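I have spent sixteen evenings teaching a machine to do dishes, with a hand-held gripper standing in for its hand. At Vustel they call this demonstration. My mother called it chores, and she got results with fewer than 1000 repetitions.

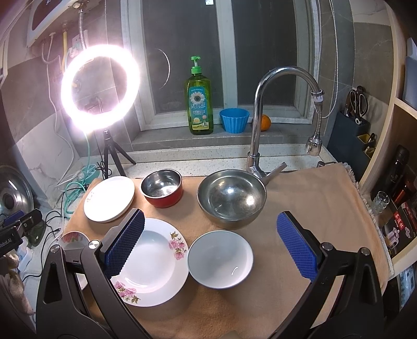 Blue finger pads, a floral plate, a beige towel.

My complaint is with the word "teaching." A pupil asks why the bowl goes there. The robot will simply inherit my habits, including the bad ones, and I would like somebody to pay me properly for those.

Poul Norðdahl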